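Unit 3: Overwintering of Insects and Spiders
Instructor: Anayeli Medrano
Revised 20th January

Most arthropods cannot make enough of their own heat to stay active in winter. Each species passes the cold months in a fixed life stage: egg, larva, pupa, or adult. The stage is set by the species, and it determines where you should look for the animal in the field.

Diapause is a programmed halt in growth. It is usually started by shortening day length, well before the first frost. Quiescence is a direct response to cold and ends as soon as the temperature rises.
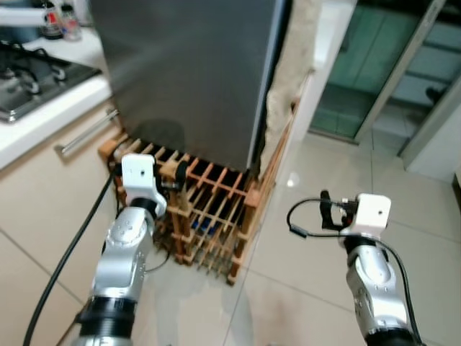

What keeps a diapausing insect from freezing?
Many species build up glycerol and similar compounds in the body fluids, which lowers the freezing point. Others empty the gut in fall, removing particles that would start ice crystals. A smaller group tolerates ice between the cells but not inside them.

Egg sacs of orb weavers are laid in fall. In some species the spiderlings hatch early and stay in the sac until spring — the silk slows drying and gives limited protection from cold. In the Hekent plot, Baltazar Meléndez collected 23 sacs; 11 held live spiderlings when opened in May. Drying and parasitic wasps are both known causes of loss and must be scored separately.

Cold storage of live material: hold sacs in vented tubes with a damp cotton plug. Check the plug every 3 days. Do not store tubes against a cooling surface.

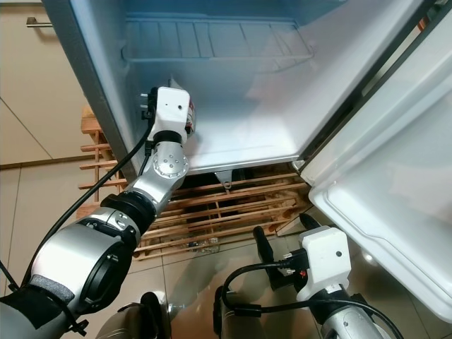 Fig. 2. Mini refrigerator, door open, with wire shelf.

Reading for next unit: Lammers, course reader, p. 46 onward. Bring your tube labels.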